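Mon 23 September

Cell 2, cloth handling. Notes for me, and for Štefánia Kuruc, who takes the cell over later in the week.

Main question is still the one Noltthorpe asked in their first email: can they stop paying a person to sort and fold the cleaning cloths that come back from the wash? They have a rack of them per shift and whoever is free does it, badly, at the end of the day. They would like a machine to do it overnight. My answer at the moment is no for folding, maybe for sorting, and yes for the very dull job of taking one cloth off a pile and putting it somewhere else.

**Where we are**

The log now has 413 attempts in it, all with single cloths, all started from a heap. I count an attempt as good if the cloth ends up flat enough to fold, meaning no corner tucked under and no crease you could hide a pencil in. By that measure 167 are good. That is better than I expected in the spring and a long way short of anything Noltthorpe could use, as every bad one would need a person to walk over and put it right.

The failures are mostly the same failure. The arm gets hold of the cloth well enough, but it gets hold of the wrong bit. If it pinches the middle of a fold and lifts, the cloth comes up as a hanging lump with both edges inside, and the second arm has nothing sensible to take. A person would shake it out or feel along for the hem. We have no feel to speak of. The grippers know how far they are closed and that is all.

Second most common is picking up two layers at once. On thin cloths you can hardly tell from the jaw width. On thick ones you can, and I have put a check in for that, but the threshold needs setting again each time the cloth type changes, so it isn't much of a solution.

**Today**

Checked both arms against the alignment marks first thing. Left was slightly off in reach, right was fine. Re-zeroed the left and ran it up and down twice before starting.

Then worked on the first grasp only, no folding. I want the left arm to go for an outer edge or a loose flap in preference to the nearest high point. The old rule (highest point, straight down) was easy to write and is the reason for most of the lumps. The new rule looks for the longest unbroken edge it can find and comes in from the side.

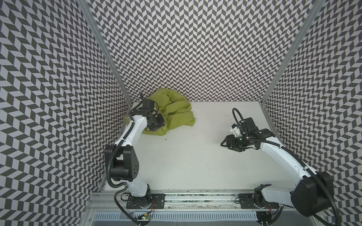
Corners of the table are awkward for this. With the heap well out in the open the arm can choose its side, but close to the walls there are approaches it will refuse outright, and the ones it has left tend to be the ones I don't want. I spent an hour deciding whether to allow a small push first, to bring the cloth towards the middle before grasping. It works by hand in the jog screen. Written as a step it adds time to every attempt, including the ones that don't need it, so for now it only runs if the planner gives up twice.

Park position for the right arm also wants changing. It waits too near the centre for my liking. There is no clash in the log, but when the left comes back with a big handful the margin is thin. Try it further over and see how much it costs on the handover.

Tried the Jilterport edge finder again as well, on the saved pictures. Good on plain cloths laid out flat, poor on heaps, and it takes folds for edges nearly every time. Our own is no cleverer but it is quicker. Leave Jilterport alone unless they send a new version.

**Speed**

Awwad asked for a figure he can put next to a person's wage. I keep telling him the figure will look silly. One cloth, heap to flat, is some 6 times slower than me doing it with a cup of tea in the other hand, and I am not a fast folder. He says slow is fine if it runs all night. Fair enough, but it has to run all night without anyone there, and we haven't managed an afternoon.

What I told him instead is that he should look at the chores where a mistake costs nothing. Emptying a bin of used cloths on to a belt, one at a time, is one. If it drops a cloth it picks it up again. If it takes two, the next station gets two. Folding is the wrong place to start and I wish we had said so before the quote went out.

**Hardware**

Left gripper fingers are wearing at the tips. The spare set is in the Siltudard box, second shelf, still in the bag. Cycle counter says 2000 since the last change, so put the new ones in before the next long run and set the counter back.

The cable loop on the left elbow is all right at present but I would like a second tie on it. Watch it when the arm goes right to the back.

**To do**

- New fingers on left, re-zero afterwards
- Move right park position, repeat handover test
- Set the double-layer check for the thicker cloths
- Push step: log how often it gets called — if it's most attempts, make it permanent
- Ask Noltthorpe for a bag of their own cloths, washed and unsorted. Ours are too clean and too much alike
- Štefánia to have the old grasp rule as well as the new one, both are in the same folder, the old one is switched off in the settings file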